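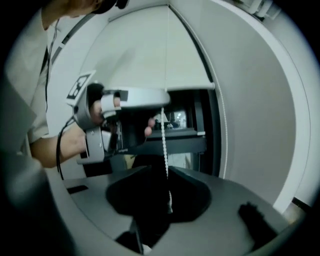 Ticket 108: Roller blind stops before the bottom
Site: Temudside, room 34
Product: Punport chain-operated blind
Status: Open, waiting for part

First message, Sunday
Good morning. The blind in room 34 does not come down fully. It covers the upper part of the window, then the bead chain becomes hard to pull and there is a clicking noise. Below the hem the glass stays open and in the evening the ceiling lights are reflected in it. Going up is no problem. I did not use force. Please advise what I should check.

Reply from Gornach support
Thank you for the report. Please look whether the chain has a plastic joining piece, and whether this piece reaches the control unit when the blind stops. Please also measure the gap under the hem.

Second message
I have checked both. The joining piece is at the top when the blind stops, so I think it is blocking there. The gap is 38 cm. I also looked at the fabric and it rolls straight, without folds at the sides.

Reply from Gornach support
Then the chain was probably fitted in the wrong position. Raise the blind completely, take the chain off the wheel, and put it back with the joining piece at the lowest point on the rear side.

Third message
I did this twice. Now the gap is smaller, but the clicking remains and the chain slips over the wheel. I suppose the wheel is worn. Could you send a new control unit, Shao type 59, in white? Until then we leave the blind as it is.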